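Shop and House Notes: Can a Machine Do It Yet?
Collected by Berenice Gallegos

Every January the mail brings the same letter in different handwriting. Somebody has seen a clip of a robot folding a towel and wants to know if it's time to throw out the mop. I keep a running list, and the list is short. Picking something up still comes down to two fingers and a lot of arithmetic, and most of the practice gets done in rendered rooms where a dropped plate costs nothing.
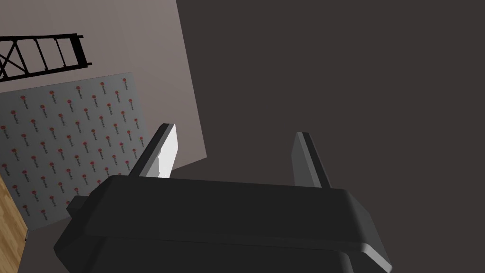
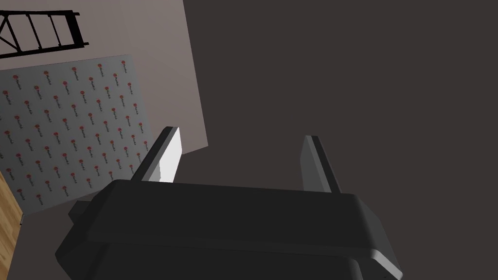
Open fingers in both, nothing between them. The next one has more of the room in it, fireplace-like fixture and all.
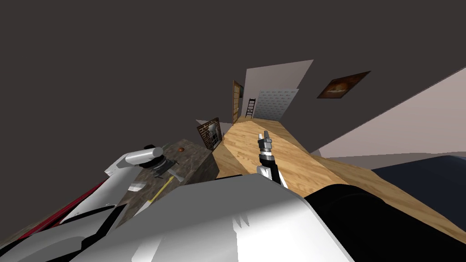
Should I hold off on buying a dishwasher until a robot can do the dishes?
Buy the dishwasher. It has been washing plates without supervision for decades, and an arm that can load one still wants you standing nearby with a broom.

Where things stand, by chore:

Vacuuming — fine, if you pick up the socks first. Picking up the socks was the chore.

Windows — the flat ones. Do the corners with a rag and a little vinegar.

Sorting screws — Raffaele Mancuso timed himself against a shop arm on a coffee can of mixed hardware. He was done in 9 minutes and went to lunch.

Sweeping the shop — push broom, damp sawdust, start at the back wall.

Fitted sheets — ask me again in 2136.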